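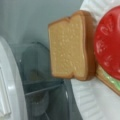 Good news for anyone who has been asking me where to find a copy of Rhun Bowen's double biography, The Chartmaker's Debt: it's coming back! Turholm Press are bringing out a paperback in December, and I've spent most of this week reading the proof when I was meant to be doing other things.

If you missed it the first time, you weren't alone. The hardback had a print run of 2000 and the publisher never went back for more, so by the time my review went up on this site half the people who wrote to me about it couldn't get hold of one. I lent mine out and it came back with someone else's train ticket in it, a good forty pages short of the end, which I took as a bad sign until she told me she'd bought her own.

The book follows two people who met only a handful of times. Annamalai was a surveyor who drew harbour charts, beautifully by all accounts, and who couldn't keep hold of money for more than an afternoon. Madame Sorine was the shipowner's widow who paid for the charts, argued about every bill and kept all his letters in a hatbox. Bowen gives them a chapter each, turn and turn about, and I remember grumbling in my review that he was much fonder of her than of him. I still think so, having read it again, though I mind it less.

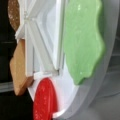 Pale green, smooth and a little shiny.

So what's new? Quite a lot, as it happens. After the hardback came out, a reader wrote to Bowen to say that her family had a bundle of papers in a desk, and would he like to see them (would he!). There were 18 letters in it, all from Sorine to her brother, and they cover the very winter that the first edition had to skip over in a paragraph. Bowen has written a whole new chapter from them. I won't spoil the quarrel over the north channel chart, but I had it quite wrong in my review, and so did he in the first edition, and he owns up to that very nicely in the new preface.

The letters are printed at the back as well, in full. Some are dull. There's one that is nearly all about a leaking roof, and I read it twice anyway because she is so rude about the builder.

The charts have been done again too. In the hardback they were shrunk so small that you needed a magnifying glass and a sunny window, and I wasn't the only one who moaned. They're now spread over two pages each, and you can read the depths. The index is still on the thin side. I looked up "debts" and was sent to a single page, in a book with that word in the title.

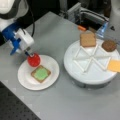 An evening with the author

Bowen is giving a talk at the Trastum bookshop to mark the new edition, starting at 6 in the evening, upstairs where the travel books used to be. He'll read from the new chapter and take questions afterwards. I've heard him speak once before and he wanders off the point in the best way, so I'd allow plenty of time for the bus home.

Turholm have set aside 200 signed copies, and they're all going through the shop. You can put your name down at the till or ring up. I've already done mine, plus one for my sister, who says she doesn't like biographies and then takes mine on holiday.

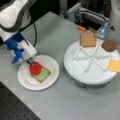

A round white plate with bread, a light green layer and a red slice on top.

I'll be writing a proper review of the paperback nearer the time, with an apology in it for what I said about the north channel. If you have the hardback and you're wondering whether to buy it all over again, I'd say the new chapter is worth it, but do have a look in the shop first and see what you make of the letters. My old review is still up in the archive, mistakes and all.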